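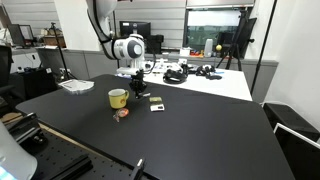
A buyer who already had one of these tables wrote to ask whether the black top could be ordered alone, without the frame, and remarked that the old one had held up well apart from a shiny patch where a keyboard had been pushed back and forth in the same spot. It can be ordered alone. The shiny patch is covered under Surface wear.

Skeretti work table, matte black
Made by Brendanum
Range: Sernness

General

The Skeretti is a large freestanding table with a flat, matte black top. It is sold for shared rooms where one table has to serve as a bench, a place to lay out parts and a place to set down a cup of coffee. The top has rounded corners and a thin light wooden edge strip. There are no drawers, no raised rim and no cable openings in the standard version.

The table is supplied in matte black or plain white. Both versions have the same top, frame and feet, and the two stand at the same height when the feet are set to the same mark. White shows pen marks and graphite sooner. Black shows dust, crumbs and paper fibers sooner. Small light-colored items are easier to find on the black top, and black cables and straps are easier to find on the white one. Rooms with more than one table are often fitted with both.

Top

Depth: 800 mm on the single version. The double version consists of two single tops bolted back to back under one surface sheet.
Length: to order. The length is cut before the edge strip is fitted and cannot be changed afterward.
Surface: matte, closed, no grain or pattern.
Corners: rounded, same radius at all corners.
Edge: light wooden strip, glued and sanded flush.
Underside: sealed, unpainted.

The surface is hard enough for ordinary desk use, hand tools and small metal fixtures. It is not a cutting surface. Metal plates, rails and brackets should be lifted into place. Dragging them leaves gray lines, most of which are metal from the part and come off with a damp cloth and a drop of dish soap. A line that remains after two cleanings is a scratch in the surface and cannot be polished out.

Clamps may be used at any point along the edge. Use a pad between the jaw and the top, and a second pad on the underside if the clamp will stay in place for more than a day. Do not clamp directly on a corner. The edge strip is thinner on the curve than on the straight runs and can be crushed there.

Frame and feet

The frame is steel, powder coated, with a crossbar set back from the front so that a chair can be pushed fully under. Each foot has a threaded leveler with 12 mm of travel. Set all levelers to the middle of their travel before standing the table upright. This leaves room to adjust in both directions on an uneven floor.

The frame is bolted to the top through slotted holes. The slots allow the top to move slightly with the seasons. Tighten the bolts until the washer no longer turns by hand, then give each one a further quarter turn. Overtightening does not make the table stiffer and may pull the insert out of the underside.

A table that rocks after leveling usually has one loose crossbar bolt. Check the crossbar first. 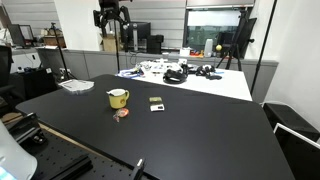
Page last changed: 10 May 2024

Placing two tables together

A black and a white table may stand one behind the other, with the white one at the rear holding boxes, headsets, lanyards and coiled cable, and the black one in front left mostly clear. With this layout the working area stays flat, and equipment that is plugged in stays on the far side. Leave a finger's width between the two edges if cables are to drop down between them. Push the edges together if they are not.

Tables placed edge to edge are leveled as a group. Level the first, then bring the next to it with a straightedge laid across the joint. The joining plate (see Parts) fits the existing holes in the underside and prevents the tables from drifting apart. It does not carry load.

The black top may also be placed beside other equipment of a different height, such as a drilled metal plate. The wooden edge strip is not a bumper. If the plate is taller than the table, fix felt to the side of the plate and leave the strip bare.

Cups, food and packaging

Water, coffee and tea may be left on the surface for the length of a working day. Red wine, vinegar and undiluted cleaners should be wiped up at once. A glazed ceramic mug will not mark the top. A mug with an unglazed foot ring can, if it is turned while standing. The test is to run a thumbnail around the underside; if it feels like fine sandpaper, use a mat.

Wrapped candy and snacks do no harm left in the wrapper. Sugar that has dried on the surface should be softened with warm water for five minutes before wiping. Do not scrape it.

Thin plastic bags and printed film should not be left under heavy objects for long periods. Some printing inks transfer to the surface under pressure, and the transfer shows on white more than on black. Sheets lying loose are no problem.

Small cardboard boxes can be left in place indefinitely. Damp cardboard cannot. Lift it, dry the top and let the box dry somewhere else.

Surface wear

A matte surface becomes glossier where it is rubbed. This is normal and is not covered by the warranty. It appears first where a forearm rests or where an object is moved repeatedly over the same path. On the black top it is visible from a low angle with a window behind it and hard to see from above.

Do not treat glossy patches with furniture oil, car wax or abrasive sponge. Oil evens out the patch for a few days and then collects dust. Abrasive sponge produces a pale patch in place of a shiny one. A desk mat placed over the area at the start is the only measure we recommend.

Daily cleaning: dry microfiber cloth.
Weekly cleaning: damp cloth, mild dish soap, then a dry cloth in straight strokes from one end to the other. Circular wiping leaves visible swirls on black.
Not suitable: acetone, scouring powder, glass cleaner with ammonia, steam.

Edge strip

The wooden strip is finished with clear oil at the factory. It darkens slightly with handling. Reoil it once a year, or when water no longer beads on it. Apply with a folded cloth, keep the cloth off the black surface and wipe any excess from the top immediately. Oil left overnight on the matte surface leaves a dark margin that takes several washings to remove.

Dents in the strip can often be raised with a damp cloth laid over the dent for an hour. Sand lightly along the strip, never across it, and oil again.

Versions made before December of last year have an unoiled strip with a clear lacquer. Lacquered strips should not be oiled. They can be recognized by the slight step that can be felt between strip and top.

Assembly

Two people are needed to turn the top over. Lay it face down on the packing foam, with nothing under the foam. A single staple left on the floor is enough to mark the surface.

Fit the legs loosely, then the crossbar, then tighten everything in the same order. Turn the table onto its long side first and from there onto its feet. Do not lift it by the crossbar. Leave the table in the room for a day before setting up anything that needs an exact height.

Parts

Top, black or white, without frame
Frame, complete, with levelers
Leveler, set
Joining plate, with screws
Edge oil, small can
Felt strip, self-adhesive
Bolt and washer pack

Tops ordered without a frame come with the inserts already fitted. The hole pattern matches all Sernness frames. It does not match the older Bergeron frames, which have the crossbar farther forward. An adapter rail for Bergeron frames is available on request and raises the top by 7 mm.

Delivery

Tables are delivered flat, in two packages, to the ground floor. The top is the heavier of the two. Check the corners of the top package before signing. Damage to a corner is nearly always visible from outside as a crushed carton edge, and it should be noted on the delivery slip with the package still closed.

Cut lengths are made to order and cannot be returned. Standard lengths can be returned unassembled in the original packing. Keep the foam.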